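Prollitz gets its money

Well, it finally came through! The Stefanou Fund has agreed to back the Prollitz network for another 2 years, and I've been grinning at my inbox since the email landed in January. For anyone new to this page, Prollitz is the group of clinics and university labs that looks at sleep problems in people who work nights: paramedics, nurses, bakery crews, the folks who restock your grocery store at 3 a.m. I've been with it since we were meeting in a borrowed classroom with a radiator that banged.

The new money goes mostly to getting our findings out of journals and into the hands of people who run shift schedules. We signed up 207 workers for the first round of the study, and a lot of them asked us the same thing on the way out the door: when do I get to hear what you found? Fair question. Until now the best we could do was mail them a link to a paper full of tables (sorry, everyone).

So there will be short plain-language guides, a training day for schedulers, and a small grant pot for clinics that want to try something on their own floor. Ten clinics can get up to $3000 each. It isn't a fortune, but it'll buy a few blackout curtains and pay somebody to keep the records straight.

Valdis Rimkutė is going to run the outreach side out of the Karance office, and I couldn't be happier. Valdis spent years on night shift before going back to school and has very little patience for advice like "try to avoid screens." When I asked what the first guide should cover, the answer came back in one word: naps. I have a feeling it'll be popular.

We're also keeping the Indell survey going, with a shorter form this time. The old one took so long that a couple of people told me they'd dozed off filling it in, and I still don't know if that counts as data.

Grant applications open in the spring. You'll need a letter from your clinic manager and one page on what you'd like to try, and please, keep it to one page. I read all of these myself, usually with cold coffee, and I do enjoy them, but last time one came in with an appendix longer than my thesis. If you were in the first round and you've moved, send us your new address so the guides can find you.
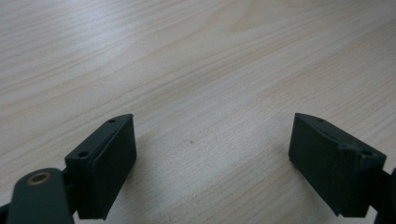

The Karance office will have paper copies too, for anyone who'd like to pin one up in a break room.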